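For my final report in the food writing elective I had to visit the same place twice, order differently each time, and say whether my opinion moved. We also had to collect what other people thought. I picked Plumia, the lunch counter at the bottom end of Skivside, mostly because it's on my bus route and I am broke.

## Visit one

I went at noon, which was dumb. The line was out the door and I had a 1 pm seminar, so I stood there doing math about walking speed the whole time. I got the lamb flatbread with pickled cabbage and a cardamom bun. The flatbread was great! Blistery on the bottom, chewy, loads of lemon, and the cabbage had enough bite to cut through the fat. The bun was dry. I wanted to love it (I'd been smelling them the whole time I was in line) but I ended up dunking it in my coffee to get it down.

Service was quick once I got to the register, a bit short with everyone, and they forgot my napkins. I wrote "7 out of 10, would be 8 with a better bun" in my notebook and ran for class.

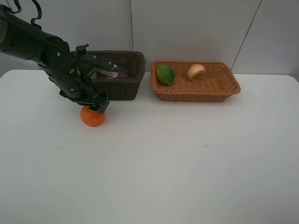 Shek wrote back on my class post that I'd been too easy on the place, that the flatbread used to come with twice as much cabbage, and that a bun you have to dunk should cost a full point all by itself. Fair enough. I did take the point off in the end, but I'm leaving the cabbage out of it, as I never had the old version.

## Visit two

October 6, 2023, a Friday, and this time I showed up at 3 pm. Total difference. I got a window seat and somebody wiped it down before I'd put my bag on the chair. I ordered the lentil soup and, for science, another bun.

The soup was thin. Good flavor - cumin, a little smoky - but I was hungry again before I got home. It came with two slices of toast that had clearly been waiting for a while. The bun, though! Soft all the way through, sticky on top, and I nearly went back up for a second one. I asked at the register and apparently they bake another batch after the lunch rush, so the noon ones are from early morning.

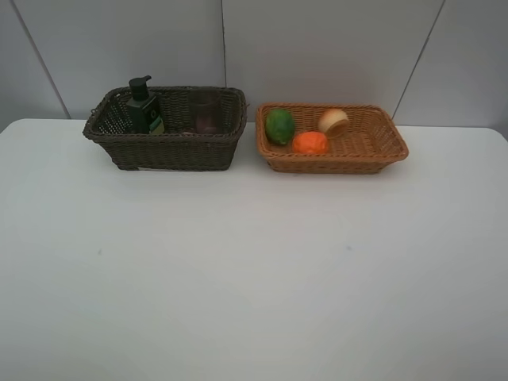
## What other people thought

I left a short survey on the Pellitent board, which is the app our department uses for class stuff. It goes out to 1000 students and 108 answered, so I can't claim it speaks for everybody. The assignment wanted at least 300 words on the results and I struggled to get there. Most people liked the flatbread, hardly anyone had tried the soup, and the complaints were nearly all about the line. One answer just said "bun" with no other comment. 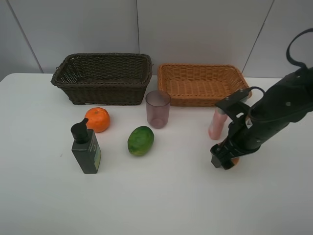
*Photos: course image folder*

My final score is still a 7, which annoys me a little after 2 visits and all that note-taking. The flatbread earns most of it. If I did this again I'd go at the same hour both times, as I can't really tell how much of my better mood came from the food and how much from having a chair. I'd also skip the soup and try the egg sandwich that the guy ahead of me got, which I'm still thinking about.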